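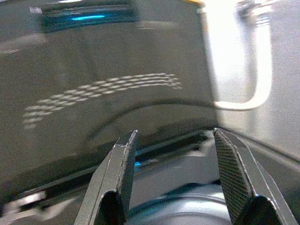
Baptiste Coste wrote in to ask whether the Zilon laundry kit can be set up at a top loader he already owns, or whether he has to buy a new machine to go with it. He can keep the one he has. The kit works with any top-loading washer whose lid stays open without being held. Front loaders are covered in a separate guide.

Section 4. Setting up at the washer

Before you start

Finish Section 3 (mounting and power) first. Both arms should be powered and showing ready in the Rollemik app. You will need the 2 mm hex key from the parts bag, a shirt or similar garment you don't mind testing with, and a clear space in front of the washer.

Caution: Keep children and pets out of reach of the arms whenever the power is on. Know where the stop button is before you go on to step 1.

4.1 Placing the arms

1. Roll the base up to the front of the washer so that the drum opening is between the two arms.
2. Leave a gap of 40 cm between the base and the front panel of the washer. If the gap is smaller, the elbows may bump the panel on the way down.
3. Lock the wheels.
4. Open the lid all the way. Let go and check that it stays up.
5. Check that each gripper cable has slack between the gripper and the arm. A cable that is pulled tight will stop the wrist from turning and you will see error 57 in the app.

Note: The bracket on each gripper has two small holes. Leave them open. They are for the Poulain lint brush, sold separately.

4.2 Testing the grip

1. In the app, open Setup, then Grip Test.
2. Choose Left.
3. Hang the test garment between the open fingers and step back.
4. Press Close. The fingers close slowly and hold. Heavy items can sag a long way, so keep the floor below the gripper clear.
5. Press Lift. The arm raises the garment to lid height.

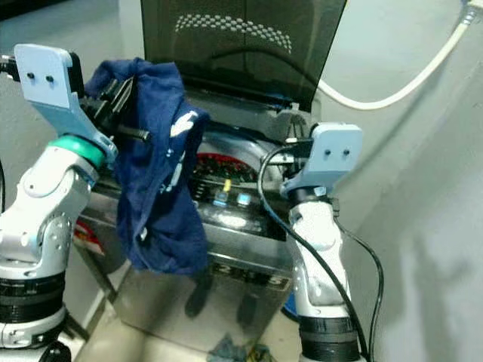

6. Press Lower, then Open. The garment should drop away from the fingers. If it hangs on, press Open again and wipe the finger pads with a dry cloth.
7. Repeat steps 2 to 6 for the right arm.

Caution: Do not pull on a garment while the fingers are closed. Press Open or use the stop button.

4.3 Teaching the pickup area

The kit needs to know where you put your dirty clothes. A bag or pile on the floor to one side of the washer is fine, as long as one arm can get to it without crossing the other.

1. Open Setup, then Pickup Area.
2. Put the laundry where you normally will.
3. Guide the nearer arm by hand to the middle of the pile and press Save.
4. Press Try One Item. The arm picks up a single piece and stops. 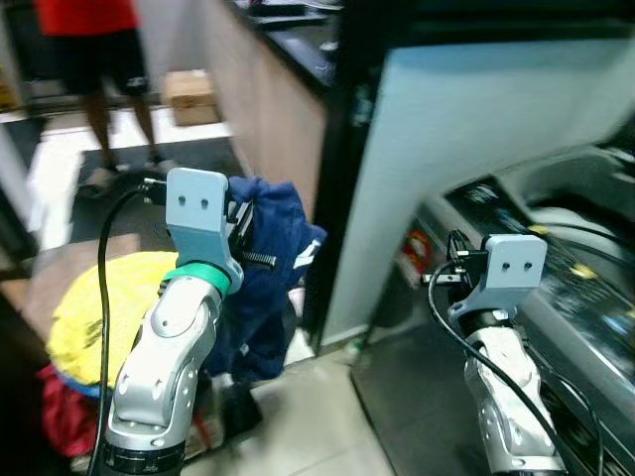
If the arm brings up more than one piece, spread the pile out a little and press Try One Item again. Long items such as pants and bath towels may trail on the floor on the way to the drum. Turn on High Carry to raise the path.

Note: Glossy washer panels can confuse the wrist cameras. If the app reports a missed drum, turn off any lamp directly over the washer and run Find Drum again. Hugo Huet at Zetum support suggests doing this once with the room lit as it will be for everyday use.

4.4 If setup does not finish

Error 57: Gripper cable tight. See 4.1, step 5.
Error 2097: Lid not found, or lid moved during setup. Open the lid fully and run Find Drum.
Arm stops with no error: Check the stop button, then go back to Section 3.

Continue to Section 5 to set up your first full load.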